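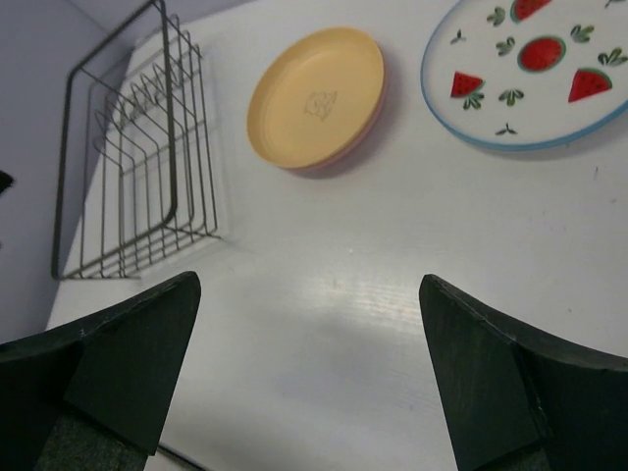 White is the colour my beginners are most frightened of, and week four is when we get it over with. You reach for the tube marked white, put it on everything that you know is white, and then wonder why the painting looks like an unfinished jigsaw. So this week we look before we squeeze anything out. A big plain stretch of white table is a lovely thing to practise on, all the more when it runs back to meet a wall and has a thin dark strip lying across it, so that you've got something properly dark to judge everything else by. Put the darkest dark down first, please! After that you'll find your table is nowhere near as pale as you thought.

What we did in the session (for those who missed it)

We started with the squinting exercise. Half close your eyes until the detail goes mushy and only the big shapes are left. Then ask which is the lightest of those shapes, and leave the paper bare there and nowhere else. Most people had three or four areas they'd been calling white, and when they squinted only one of them survived. The others were greys -- warm greys, bluish greys, one rather nasty greenish one that I suspect was somebody's cardigan bouncing off a plate.

Then we mixed. I don't like black in a grey, as you all know by now, although I'm not going to come round and confiscate it. Ultramarine and burnt sienna will get you nearly everything. More blue and it goes cool, more brown and it goes warm, and with a lot of water it's pale enough for an eggshell. If you bought the Elell student set, the sienna in it is on the red side, so go gently. The Restutico one is browner and behaves itself better, but it costs more and you really don't need it for this course.

A bit about shadows

The edge of a shadow close to the thing that casts it is usually sharp, and it gets softer as it travels away. I know I bang on about this. It's the most common slip I see in homework, a shadow with the same hard line the whole way round, like a puddle of tar. Wet the far end of it with a clean brush while the paint is still damp and let it wander off by itself.

Shadows on white things pick up colour from whatever is nearby too. Stand a lemon beside a white mug and look at the mug's shaded side. There's yellow in there! You may have to look for a good while before you see it, and then you won't be able to stop seeing it, and people will get tired of you pointing it out at breakfast.

Homework

One white object on a white cloth or a sheet of paper, with light from one side only. An egg, a cup, a folded napkin, anything. Do a pencil sketch first, then one go in paint, and stop after 20 minutes even if you hate it. Then do another one. Bring both, because I want to see the bad one as much as the good one.

Reading is page 53 of the course booklet, plus the page after it if you're keen (it goes into warm and cool light, and we'll be using that in the window session).

Paper

Several of you are still working on cartridge paper and it's cockling terribly. Grajales will do us a discount on the heavier watercolour pads if you say you're on the course. Get the "not" surface, which has a bit of tooth to it. The smooth one is a pig for washes.

Room change

We're in Estura for the next session, up the back stairs, and the door code is 1603. It has north light, so no lamps needed. Please bring your own water jar and a rag, and something white that you don't mind other people painting.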